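Main page | Games | Studios | Random article

Stalldale (video game)

Stalldale is a simulation game for one player, developed by the small studio Pulel and published by Fletton. The player has the role of a new tenant in a mountain town and must repair an old boarding house before winter comes.

Development

Pulel began the work as a student project with the title Gashaw, which later became the name of the river in the game. The money for the full version came from a crowdfunding campaign with 407 backers. An early version was released in March with 17 rooms, and the finished game has 54.

Gameplay

Each day in the game lasts nearly 17 minutes. The player collects materials, speaks with the other tenants and decides which room will be repaired next. There are 154 household objects which can be bought or exchanged. Food must be prepared every evening, otherwise the tenants become unhappy and may leave the house.

Reception

Reviewers liked the calm music and the dialogues. The slow first chapter and the small text in the menus were criticized.
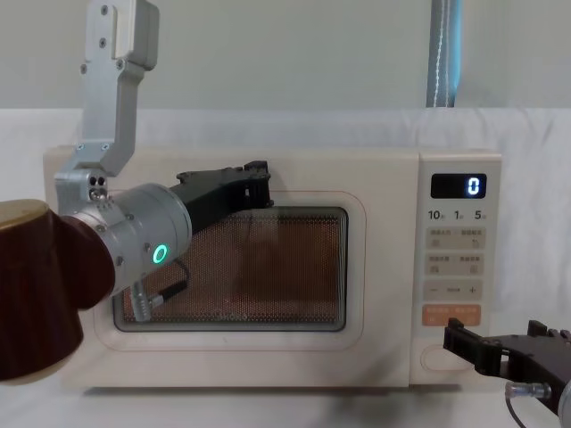
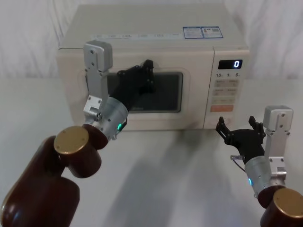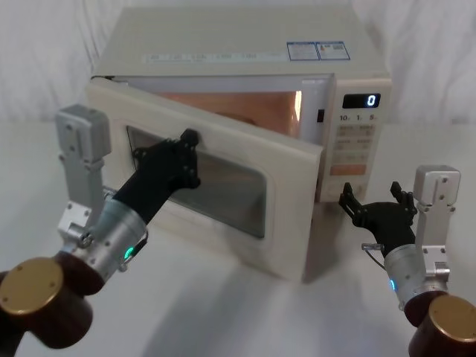 Cream-colored microwave oven, three views

Related articles
Pulel
Fletton (publisher)
List of life simulation games

Last updated in March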